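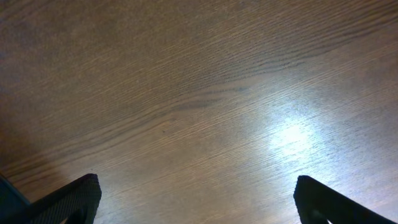 Gripper open over bare tabletop, glare on the finish at right.

INSPECTION CHECKLIST: TABLETOP ARM CELL, UNPLANNED GRIPPER CLOSURE
Site: Rultton workshop
Cell name: Besitz
Issued: June
Status: Restricted use until items marked OPEN are closed

Reason for inspection

The gripper closed without a command while the arm was holding position above the table. No part was in the jaws and there was no injury. The operator pressed the stop button. The arm halted, but the fingers completed their travel before motion ended. Two separate faults are therefore under review: the false close command, and the failure of the stop circuit to hold the fingers.

Result codes: PASS, FAIL, OPEN (more work needed), N/A.

Section A. Before power-up

A1. Main supply locked off and tagged. PASS
Comment: Tag left in place through Section B.

A2. Emergency stop button latches and releases by twisting. PASS
Comment: Mechanical action is good. The electrical result is recorded at C3.

A3. Finger pads free of cracks, lifting and embedded chips. PASS

A4. Finger fasteners seated and tight. PASS
Comment: Checked by hand and then with the torque driver. No movement on either side.

A5. Gripper cable clamped at the wrist with slack for full rotation. FAIL
Comment: Clamp had slipped toward the connector. At full wrist rotation the cable pulled on the plug. Clamp moved back and retightened. See B2.

A6. Table surface clear within the finger path. PASS
Comment: The tabletop finish is glossy and throws a bright reflection. See D1.

Section B. Wiring and connectors

B1. Cable jacket undamaged along full length. PASS

B2. Gripper plug pins straight and fully seated. FAIL
Comment: Pin 5 was pushed back in its housing and made contact only when the plug was pressed from one side. This pin carries the open/close signal. The controller reads a lost signal as "close." Housing replaced with a Jolurus spare of the same pattern.

B3. Wiggle test, signal logged. PASS after repair
Comment: Before repair, 13 dropouts in 800 logged samples. After repair, none in a log of the same length.

B4. Shield bonded at the controller end only. PASS

Section C. Powered function, reduced speed

C1. Fingers open and close evenly on command. PASS

C2. Fingers hold position with the arm moving through its full range. PASS after repair
Comment: Wrist turned to both limits with the fingers open. No unplanned closure.

C3. Stop button removes drive from arm and gripper together. FAIL
Comment: Arm drive drops at once. Gripper drive stays live for 78 ms, which allows the fingers to keep closing. The gripper supply is taken from ahead of the stop relay. Drawing supplied by Abdel Rahman shows it after the relay. The cell was not built to the drawing.

C4. Restart requires a separate reset action. PASS

C5. Loss of gripper signal produces a hold, with no movement. OPEN
Comment: Default state in the controller is still "close." Change to "hold" has been requested and needs a retest of C1 and C2.

Section D. Work area and tools

D1. Wrist camera view usable across the table. OPEN
Comment: Surface detection was lost twice where overhead light reflects from the wood. This did not cause the closure, but it adds false stops that operators may learn to ignore. Fit a matte mat or move the lamp, then repeat.

D2. Hand tools removed from the table before the arm is enabled. FAIL
Comment: A screwdriver was lying between the open fingers, with a small red item carrying two silver heads to the right of it. Both are within reach of the jaws. With the fault at C3 present, a tool at this position could be gripped after the stop button is pressed. Tools go back to the rack before reset.

D3. Large dark objects kept out of the arm path. OPEN
Comment: The black folded piece on the right side of the table lies behind the right finger as viewed from the wrist, and one overlaps the other in the camera view. Clearance has not been measured. Measure at the lowest working height or move the piece.
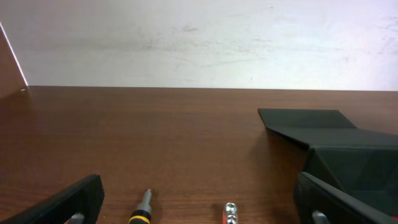
Section E. Corrective action

E1. Move gripper supply to the load side of the stop relay. Repeat C3 with the fingers closing at full speed. Required before normal use.

E2. Change the lost-signal state to "hold." Unplug the gripper signal with the cell powered at reduced speed and confirm no finger movement.

E3. Add the wrist cable clamp to the monthly check. Mark the correct clamp position on the cable with paint.

E4. Add a tool check to the reset sheet, ahead of the reset step.

E5. Correct the drawing or the cell so that the two agree. Keep the old revision on file.

Hands stay out of the jaw area with power on, including at reduced speed, until E1 and E2 are signed off.

Rultton Workshop Safety Desk | Contact | Copyright Rultton | Back to top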